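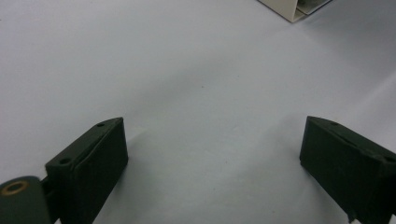 2 min read

Open day at Grulten: site visit report
Automation Systems, second year
February 2018

Our class was invited to the Grulten open day on the condition that we wore closed shoes and wrote something afterwards. I wore the shoes. What follows is the second part.

The visit began in a meeting room with a talk on the history of the company, which moved to its present building after outgrowing a shed. There were 65 slides. The tea was good.

The first demonstration was Lobo, a palletising arm in a yellow cage that stacks cartons for a pet food customer. Lobo is rated at 100 cartons an hour and stopped twice while we watched, both times for a light curtain that somebody's backpack had wandered into. The operator reset it with the patience of a person who has hosted open days before. I learned more about safety interlocks from those two stops than from the whole of week four.

The second demonstration, Grandoleck, was quieter. It is a bench project on grasping, and the part we were shown was a hand-held gripper with two flat, dark green fingers facing each other. A person carries it and picks things up with it, and the recordings are used to teach a robot the same job. With the fingers wide open over a white surface it looks a bit like a very serious pair of salad tongs. There are small screw holes along the tops of the fingers and a brass-coloured bushing down at the pivot end, and I spent longer looking at that bushing than at Lobo.

We were each allowed a turn. My task was to move a plastic cup from one mat to another. I have been moving cups for most of my life and it still took three tries – you lose all feeling for how hard you are squeezing. The staff said they had logged more than 198 attempts at the cup and were not tired of it yet. I chose to believe them.

Questions I asked, with the answers I wrote down:

Does the gripper need calibrating? Yes, every morning.
Do the fingers wear out? The faces do, and they get replaced.
Are you hiring? Ask again in March.

For the assignment I will compare the Grandoleck fingers with the Brondalano suction cups in our own lab, which can lift a flat sheet beautifully and a cup not at all. Marks were promised for diagrams, so there will be diagrams in the appendix once I have redrawn them with a ruler.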